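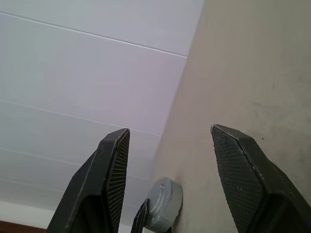
From: the list owner
To: Irkitz players' list
Date: August 3, 2024
Subject: Re: Rules for long games by mail (again)

> Can we please settle the clock question before the new round starts? I have
> one opponent who has been thinking about his ninth move since December. I
> don't mind slow. I took up correspondence play because I like slow. But my
> daughter has learned to walk in the time it's taken him to decide about a
> bishop, and I'm starting to suspect he has lost the position, the board, or
> interest.
>
> Also, is the Ramus section still running? The page says "opening soon" and
> has said so for as long as I've been a member.

Replying to the whole list, as four of you wrote to me privately with the same complaint about, as far as I can tell, each other.

First, the clock. The rule is what it has been: three days a move, plus 16 days of leave a year, which you may take in one lump or dribble out a day at a time. What we lack is anyone enforcing it. The old server used to send a warning and then forfeit the game without mercy, and people hated it. So when we moved to Zoltimeck I left that setting off, thinking we were all adults. I have since looked at the open games and withdrawn that opinion.

From the start of the new round, the setting goes back on. You will get one warning by email. Please check that it doesn't go into your junk folder, where I understand most of my messages to this list already live. If you are going to be away, book your leave before you go. Booking it afterward, with a long story about a ferry, will not work anymore. I enjoyed the ferry stories and you're welcome to keep sending them.

Games now in progress stay under the old arrangement, meaning none. If your opponent has been silent for more than six weeks, write to him first, politely. If that gets you nowhere, write to me and I'll call the game a win for you, or a draw if you were plainly losing and we both know it.

Second, Ramus. No, it isn't running. It was meant to be the section for people who wanted to play with no engines and no opening books, on their honor. We got three entries, and one of those was me. The second was from somebody who asked whether a book counted as a book if he had written it himself. I've taken the notice off the page. If six people sign up I will put it back, and I'll even play in it, which should encourage anyone worried about finishing last.

Third, ratings. After the Akolgo match a number of you noticed that your ratings had gone down although you won. Mine went up to 1552 although I resigned two games in the opening and put my queen on the wrong square in another, so I agree something is off. It looks like the results were entered with the colors swapped. I've sent in a corrected list. Please don't each write to them separately. Their ratings person answers everything at length, and we'll never get him back to the numbers.

On the question that came up last month, whether a move sent by postcard counts from the postmark or from the day it lands: postmark, if you can read it. If you can't, use the day it landed and be generous. There are only two pairs left on the list who still play by post, and both seem to have worked this out years ago without any help from me. One pair writes the move in the corner and fills the rest of the card with tomato news. I'd be glad to see some of that in the newsletter, which is short again. Annotated games are also welcome. Please send the moves as plain text, and keep exclamation marks after your own moves to a sensible level.

To the person quoted at the top: your man with the bishop wrote to me this morning. He says he sent his move in the spring and has been wondering why you're so slow. One of you has an old address for the other. I'm forwarding both so you can sort it out, and I've set your clocks to start fresh on your next move.

Entries for the new round by reply to me, please, off list. Say how many games you want. Then take one off that.

--
Irkitz correspondence chess list
To leave the list, send a blank message with "unsubscribe" as the subject. Sending it to everyone doesn't work.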